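Tundari: a word list of hand-me-down recipes

README, last touched 20 Jun 2020

So this is the little dataset I keep going on about! Tundari is 238 recipe cards typed out one line per ingredient, so you can search them, sort them or just print the soups. I started in February with a shoebox and a lot of tea, and it got out of hand from there.

What's in it

cards.csv has the title, the serving size and the ingredients as written. notes.csv has whatever people scribbled in the margins (my favorite file by far, there are 63 rows and most of them are arguments over dill). The folder called prasertsri holds the cards Orathai Hemmin lent me, with her own spellings left alone.

How I typed things

I kept "a glass of flour" as a glass of flour. Please don't convert it for me, I tried that in an earlier version and the dumplings went terribly wrong. Blank serving size means the card didn't say. If a word was smudged past reading I put three question marks, so search for those if you like puzzles.

Known problems

Sour cream shows up under 3 different names and I haven't merged them yet. Oven temperatures are a mix of Fahrenheit, Celsius and "hot". Also the date column is mostly guesses, sorry!

Using it

Cook from it, chart it, put it in your class project, all fine by me. Just keep the card owners' names with their cards.
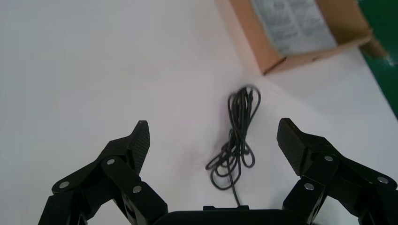
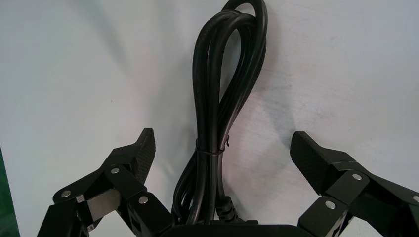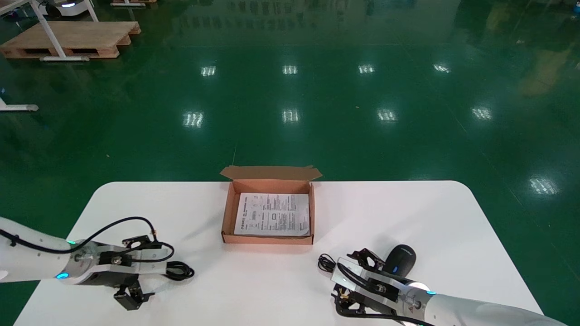

Lenuța Barbu wrote back that card 63 needs twice the semolina, and that her "hot" oven means hot enough for bread, so could I please put that in the notes file before anyone tries the cheese pie.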